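Belts, jeans and the winter sort-out

Monday, August 10, 2026

I put off the wardrobe all through June because it was too cold to stand in the spare room for more than a few minutes. It finally got done over the weekend, or most of it did. The jumpers are sorted, the coats are in the hall cupboard, and there are two bags by the front door for the op shop in Tarnotley.

The jeans took the longest. I own seven pairs and wear three. The other four have been on the top shelf since we moved, folded in half and then in half again, and they've got creases in them you could rule a line with. One pair still had a Gronov swing tag in the pocket. I don't remember buying them and they don't fit, so they went in the bag.

What slows me down every time is belts. I have a bad habit of taking jeans off with the belt still in, then throwing the whole lot in the basket. A belt in the wash is no good for the belt or the machine, and a buckle banging around in the drum at night sounds like someone breaking in. So the rule now is that jeans get laid out flat, waistband towards me, and the belt gets dealt with before anything else happens.

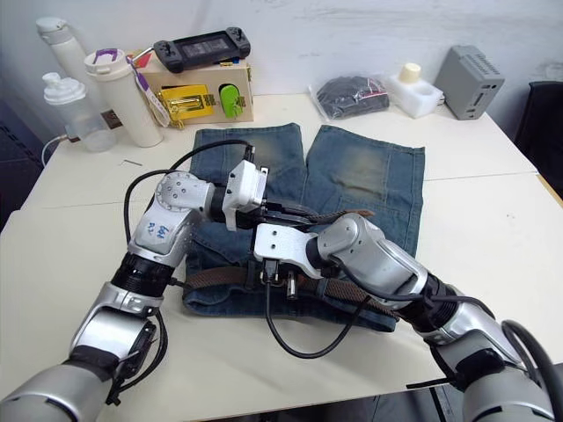
A woven belt is harder to get out than a plain leather one. The braid grabs on every loop, and if you pull from the buckle end you're going the wrong way and will be there all afternoon. Undo the buckle, take hold of the loose end and make sure it's clear of its keeper, then draw the belt out from the buckle side so the thin end goes through the loops last. If it sticks, stop and flatten the loop with your thumb. I tore a loop off a good pair by yanking, and the repair cost almost as much as the jeans were worth.

Once the belt is out I check the pockets, do up the button and zip, and turn the jeans inside out for the wash. Cold water, and no dryer. I hang them by the hems on the line, which gets rid of most of the creasing.

Storage is still a work in progress. I tried rolling the belts and standing them in a shoebox, but the woven ones unroll themselves. At the moment they're on a row of Iltivari hooks inside the wardrobe door – the small ones, a pack of 100 that I will never get through. They hang straight and I can see what I've got. The door is a bit heavier to close than it was.

Faded pairs I'm keeping for the garden. I know people pay extra for worn knees, but mine came from laying pavers.

Still to do: the bottom drawer, which is all socks, and the blanket box. The op shop doesn't take bags on a Monday, so those two will be in the hallway a while longer.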